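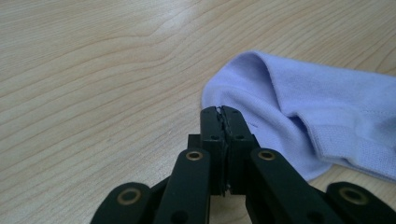

Nulero hand gripper, unit 41: linkage and fingertip care

This gallery page covers the mechanical upkeep of the hand-held Nulero gripper used for the textile work at Badach. It deals with the fingertips, the four linkage bars and the bushes they turn on. Camera mounting and calibration are on the Astisix pages. Page kept by Ghizlane Kamel, last revised in August.

Fingertips closed at the edge of a lavender sock, wooden table. Both tips are flat black blocks with small round holes. The top edges look slightly scuffed, with a thin jagged gap where they meet.

Top edges

The upper few millimetres of each tip do most of the work on thin cloth. A sock fold or a hem is taken with the very end of the finger, and a rough edge there will drag a thread or let the fabric slide out sideways. Run a fingernail across each edge. Light scuffing can stay. Anything that catches the nail is taken down with fine abrasive paper laid flat on glass, with the tip removed from the gripper. Do not dress the tips while they are fitted, as dust ends up in the bushes.

Remove the same amount from both. If one tip has to come down further than the other, change the pair.

Meeting line

Close the gripper slowly and look along the seam between the tips. They should touch over their full height. Contact only at the top means the bars are being pushed out of line or the tips have been refitted at a slight angle. Contact only at the bottom is usually dirt behind a tip.

The paper test is good enough for daily use. Close the tips on a strip of printer paper and pull gently, first at the top of the seam and then lower down. The pull should feel the same in both places. If it does not, loosen the screws on one side only, close the gripper by hand, and tighten again with the tips held together. Repeat on the other side if needed. Loosening both sides at once loses the centre position.

Linkage bars

The fingertips are carried on four black bars, inner and outer on each side, with a brass-coloured bush ring at the upper end of each. Clean round the rings with a dry brush before doing anything else. Lint from socks and towels packs in behind the bars and turns into a grey felt that holds grit.

Hold one bar still and try to rock its neighbour from side to side. A small, even movement is normal. A click is not. Check the pin first, then the bush. Worn bushes are replaced in pairs, left and right, so that the two sides keep moving together.

The bushes run dry. Oil was tried on unit 2 and left marks on pale cotton within one session, and the bars still had to be stripped to clean it off. If a joint squeaks, take it apart and wipe it.

The bars have a matt finish, which should be left alone. Polish or wax makes them shiny and puts bright spots into the recorded view. Wipe with a barely damp cloth and dry straight away.

Screws

Teixeira supply the replacement screws. Use a new set whenever the tips come off. Thread lock goes on the screw, one small drop, never into the hole. Leave the gripper open overnight before use.

Table check

Done after any work on the tips or bars. Use a clean, bare wooden surface and one thin sock, loosely folded. Bring the closed tips up to the edge of the fabric, open, take the fold, lift and release. Watch for the fabric turning as the tips close, which points to one side arriving early. Repeat with the fold lying the other way. Look over the sock afterwards for pulled threads or black marks.

Intervals

Lint brush and paper test: start of each session.
Edge check: after more than 30 hours of use, or after any knock against the table.
Full strip, pins and bushes: once the trigger counter has moved on by 1815 closings from the last strip.

Write the counter reading on the label inside the case lid and copy it to the unit sheet. Old tips go in the bag marked with the unit number and stay there until the next pair has passed the table check.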